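3.2. Cómo pesamos las carpas sin hacerles daño (y sin volvernos locos)

Confieso que cuando Anwara Sikder y yo empezamos a trabajar en el lago Tretetti pensaba que lo difícil sería pescar. Pues no. Lo difícil fue ponernos de acuerdo en el protocolo - tardamos casi todo agosto - y convencer a los socios del club Steken de que nos dejaran anotar cada captura antes de soltarla.

Al final quedó así: dos turnos de pesca, uno al amanecer y otro al caer la tarde, anzuelo sin muerte y cebo de maíz o lombriz. Cada pez se medía mojado, sobre una superficie mojada, y volvía al agua en menos de 5 minutos. La Figura 2 acompaña a esta sección.
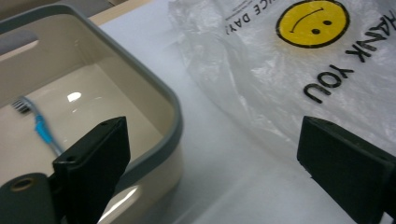
Figura 2. Cubeta rectangular de plástico con interior beige y un cepillo de dientes en el fondo.

El peso lo tomábamos con una báscula de gancho y saco de retención, descontando siempre el saco empapado (¡la de veces que se nos olvidó el primer miércoles!). Descartamos esas lecturas enteras, aunque me doliera, y nos quedamos con 600 capturas válidas. Las carpas de más de 2000 gramos se pesaban dos veces y usábamos la media.

En la orilla norte, la que los pescadores llaman Sultana, el viento movía tanto la báscula que acabamos pesando detrás de los coches. Ranasinghe ya avisaba de algo parecido en sus notas de campo y yo, claro, no le hice caso. Los datos por orilla van en la sección 3.3.

Contacto: secretaría de Skevico | © Skevico | Volver arriba

Compartido 5 veces · 2 comentarios

Artículos relacionados
Notas de campo en aguas ventosas, Ruwan Ranasinghe
Maíz o lombriz: preferencias de cebo en Tretetti
El anzuelo sin muerte en los clubes de pesca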